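Equipment > Shared Workshop > Robot Cells > Bin Picking Station

Arkitz Bin Picking Station

The Arkitz Bin Picking Station is a bench-level work cell for members who wish to build, program and test gripping tools on a full-size industrial arm. It was assembled by members of the Sarpong Shared Workshop and is kept in Bay 18. The station is available for booking by any member who has completed the robot safety class.

Purpose

The station supports projects in which an arm must find and lift loose items of mixed shape and surface. It is suited to gripper testing, motion planning and cable routing trials. It may not be used for cutting, welding or any work that produces sparks or liquid waste.

Description

The station consists of a KUKA arm, a gray bin with tall flat walls, and a handheld control device. Hoses and cables are carried along the outside of the arm so that members can change a gripper without opening the housing. The bin is held in position by a bar clamp and may be moved when a project calls for a different reach.

Test items are supplied by the member. Items in use on the current build include a blue plastic cup, a crumpled beverage can and a black wheel-like part. Shiny and dented items are encouraged, as they are harder to grip than plain blocks.

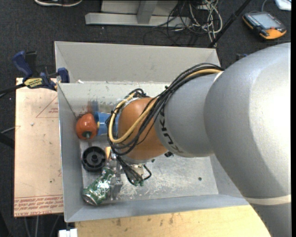
Conditions of Use

Members shall check the hose bundle for slack at the wrist before each session. Arm speed is limited to 300 millimeters per second during setup. No person may reach into the bin while the drives are on. Scratches to the bin floor are treated as normal wear; damage to the walls must be reported at the front desk.

Grippers made by members must be weighed before they are mounted. The limit for a gripper and its load together is 2,000 grams. Printed parts are accepted, provided that the mounting plate is metal.

Booking and Fees

Sessions are booked in blocks of two hours. The fee is $55 per block and includes compressed air. Members who need the station for several evenings in a row should apply in writing. The station will be closed for part of March while the floor wiring is replaced.

14 shares | 3 comments

Related Equipment
Cliltent Gripper Mounting Kit
Pridavholm Bench Air Supply
Arkitz Cable Guide Set
Bar Clamps, Assorted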